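Irketti Clothing Bank opens new folding room in Conness

November 20, 2019

The Irketti clothing bank in Conness has opened a separate room for folding and sorting donated clothes. Until now all the work was done in the front hall on Leckie Street, on the same tables where visitors choose their clothes. The new room is at the back of the building and it came into use this week. The first garments to go through it are dark T-shirts and other plain cotton pieces, which make up the biggest part of the winter stock.

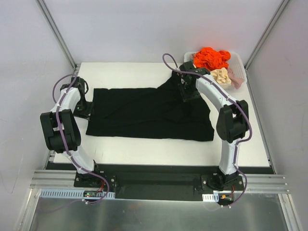
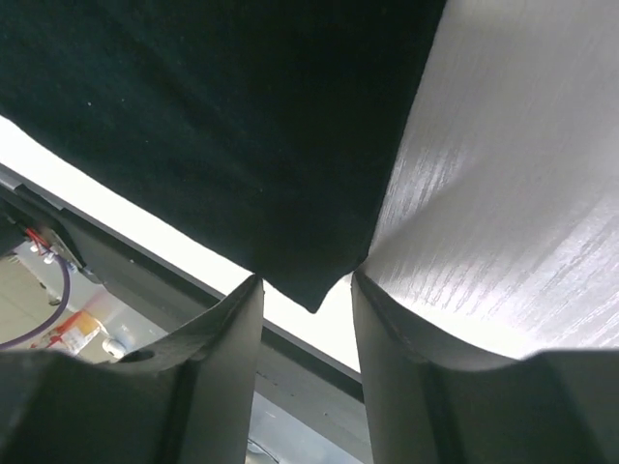 Dark clothing on the tables of the new room.

The clothing bank received 974 bags of clothes and household textiles this year, which is more than in any year before. A large share of them came after the summer, when the shop of the Putell laundry closed and gave away its remaining work clothes. The bags were kept in the hallway, and for several weeks it was difficult to walk from the entrance to the office. The association that runs the clothing bank then decided to rent the back part of the building as well. The lease is for three years.

Every garment that comes in is laid flat before anything else is done with it. The sleeves are pulled out to the sides, the hem is made straight and the cloth is smoothed by hand from the collar down. Only then it is possible to see if there is a hole under the arm or a stain on the chest. With dark clothes this takes more time than with light ones. Lint and hairs show very clearly on black and dark green cotton, but small holes do not show at all if the cloth is bunched up. For this reason the clothing bank asked for light tabletops and did not take the brown tables that were offered with the room.

After the check the garment is folded. The clothing bank uses one method for all T-shirts: the shirt lies with the front down, both sides are turned to the middle, the sleeves are laid back along the body, and the lower part is folded up two times. The finished shirt has the width of the shelf compartment. Sweaters are folded in the same way but only once from below, as they become too thick otherwise. Trousers are laid leg on leg and folded in thirds. Dresses and coats are not folded, they go on hangers to the front hall.

Pieces which are worn through or strongly stained are put aside. The Leckie textile workshop, two houses farther on the same street, takes them for cleaning rags and for filling of cushions. Buttons and good zippers are cut off first and kept in jars — the sewing group in Conness can always use them. Single socks also go to the workshop.

The shelves for the folded clothes have 112 compartments. They are arranged by size and not by color, as it was in the old hall. Visitors had often asked for this change. A person who is looking for a size large had to search through every pile before, and in the evening all the piles had to be folded again. Children's clothes have their own shelf next to the door, with the smallest sizes at the bottom. Labels with the sizes are in English and Spanish.

The cost of moving and of the new shelves was paid partly from the autumn sale in Putell and partly by a grant of the town. Curtains for the two windows are still missing. The association would be glad about a donation of heavy fabric, roughly 80 inches long, in any color. The sun comes into the room in the afternoon, and dark clothes which lie for a long time in the light get pale along the folds.

The opening hours for visitors stay the same as before. Donations can be handed in at the side entrance during these hours, but not left outside the door overnight, where they get damp and mostly have to be thrown away. The clothes should be washed and dry. They do not need to be ironed, and it is not necessary to fold them nicely — everything is opened and laid out again in any case. At the moment the clothing bank needs above all men's T-shirts in medium and large, warm socks in pairs, and gloves for children. Summer clothes are not accepted before the end of January, as there is no place to store them.

Families who want to see the folding room can ask at the front desk. Bed linen and towels will still be given out from the front hall.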